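From: Rhun Trevor
To: Tevthorpe workshop list
Subject: Re: Bench layout, back row and mat
Date: July 2022

Zsófia Kocsis wrote:
> Could we settle where things live on the small bench? I can never
> find the short cables, and the pitcher was on the floor on Friday.
> Also, is the mat staying? It measures 600 mm on the long side and
> I would like to use that space for the tray.

The mat stays. The tabletop is dark and so are the cables, and against white they can be sorted by eye. Anything black that needs untangling goes on it.

For the back row I propose, from the left: pitcher, wooden box, pink-rimmed cup, pink tray. The blue utensil lives in the cup. The tray is flat with a shallow rim, so it can hold the small blocks when they are not in use.
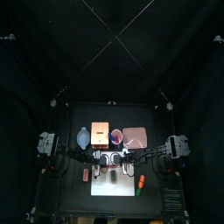 Cables are the remaining problem. Left in loops they take up the upper part of the mat and catch on whatever is next to them. I suggest coiling each one separately and fixing it with a hook-and-loop tie. I have 32 ties left over from November, 10 mm wide, which is enough for the short ones.

The loose blocks and the orange cylinder have no agreed place. Either they go in the tray, or we buy 2 shallow tubs. Graciela had a preference but I did not write it down.

Please leave the clamps along the back edge where they are.

Objections to the list by Thursday, otherwise I will label the positions.

Rhun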